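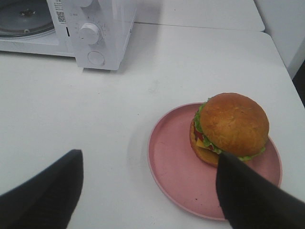 Hamburger on the pink plate, next to the microwave.

9/5/18

Spent the evening on the microwave. The old Ostar went in April, and its replacement is a plain white thing with two knobs and a round button under them. I prefer knobs. The Ostar had a keypad, and the 3 had stopped responding well before the rest of it did.

Reheating a burger in one piece is a poor method. The bun dries out before the middle of the patty is warm. Tonight's procedure: bun off, patty alone on the plate at medium power for 80 seconds, rest, then bun back on for a short burst. Checked the patty with the Farina probe. 68 degrees at the centre, cooler towards the edge on one side, so the plate was probably off centre on the turntable. Will repeat with the patty moved to the middle.

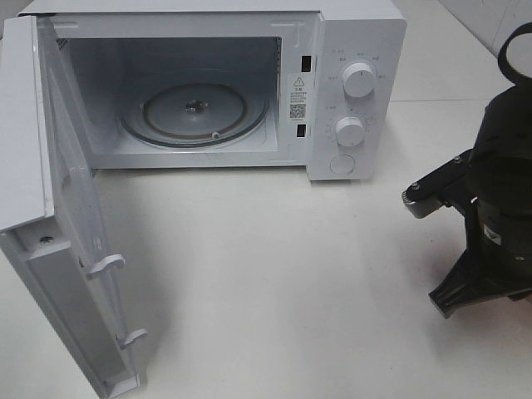 The glass turntable needs to sit properly on the hub or it drags. I lift it out after each use, wipe underneath and set it back, then turn it once by hand to feel whether it catches. The vent holes on the left wall should be kept free of grease. A damp cloth is enough if done the same night. The Brutix spray smears and leaves a smell, and I will not buy it again.

Also went through the electrical side. The kettle is rated at 2550 watts and the microwave draws 1135 on the plug-in meter at full power. Both are on the same Dranado extension lead, which I do not like. The kettle is to go to the wall socket by the window, and the lead can serve the microwave only.
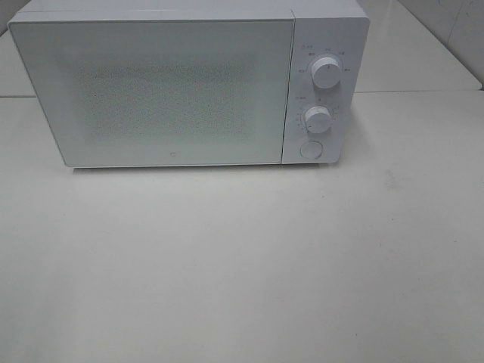
Power labels round the upper knob are small, and I keep setting it one step too high in poor light. A dot of enamel paint at medium would fix that. There is a tin of grey in the shed, possibly dried up.

Burger acceptable. Bun still slightly tough at the rim. Next attempt with the lower half of the bun left out altogether and toasted.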